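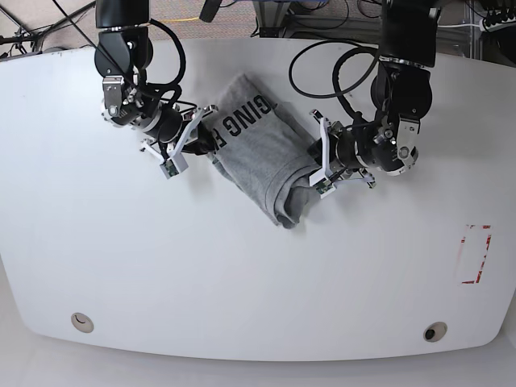 卫衣叠成方块以后还要不要再对折一次，读者Wusum来信说他一向不折，厚料子多折一层，中间会鼓起来，放进抽屉反而占高度。我们的做法和他差不多：薄的再折一次，厚的到方块为止。灰色棉料的这一件就停在方块这一步。

灰色衣物折叠小图集

这一页是Plidgate衣物整理栏目的一部分，专门放灰色棉质和针织衣物。灰色衣服在多数人的衣柜里占得最多，也最容易堆成一堆分不清哪件是哪件。图不多，每张配几句说明，尺寸和顺序写在旁边，需要的可以照着做。

先说台面。叠衣服用平整的浅色桌面最方便，布边歪没歪一眼就能看出来。床上也能叠，但床垫软，手一压就陷下去，折线不直。桌面宽度有100厘米就够放开一件成人卫衣，两只袖子摊平也不会垂到桌外。台面先擦一遍，浅灰料子沾了灰不明显，穿到身上才看见。

再说顺序。衣服正面朝下，袖子往里收，两侧向中线折，下摆往上折两次。带帽子的先把帽子压平，折进领口下面。每折一次用手掌从中间往两边抹，不要来回搓，起绒的料子搓多了会起球。

抽屉的尺寸也要量。我们用的是Barbieri的浅抽屉，内宽大约50厘米，并排放两摞卫衣，中间留一点空。竖着放比平摞好找，但竖放要求每件叠得紧，松的会倒。衣服多的人可以按厚薄分两格，不必按颜色分，都是灰的，分了也看不出来。

边角的问题问的人最多。方块叠好后，边上常有一端厚一端薄，多半是袖口或者下摆的罗纹堆在了一起。把这一端打开，罗纹错开两指宽再合上，厚度就匀了。毛巾也是一样，有织边的一头朝里放。

针织和抓绒料子有弹性，折好之后会慢慢回弹，最上面那一层容易翘。翘起来的一层往下按没有用，要从底下那一层重新收紧。赶时间的话，把翘的一面朝下放，靠自身重量压着。 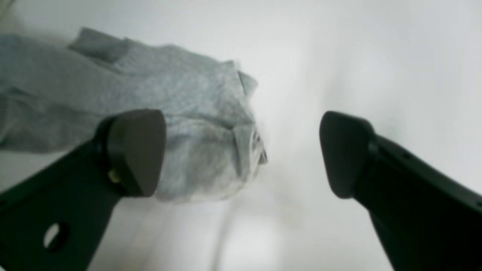
编号和收纳袋

本页在栏目里的编号是717，来信请注明，否则容易和毛衣那一页弄混。毛衣的叠法不同，粗针的不建议对折超过两次，另见毛衣页。

换季不穿的，装进Plorketti的布袋，袋口朝外，袋子上写清楚厚薄。布袋透气，比塑料袋适合棉料。收之前要确认完全干透，领口和腋下最慢，多晾半天再装。

来信里如果要附自己的叠法，文字请不要超过2000字，写明衣服的料子和抽屉的内宽。下一次更新在九月，内容是床单和枕套。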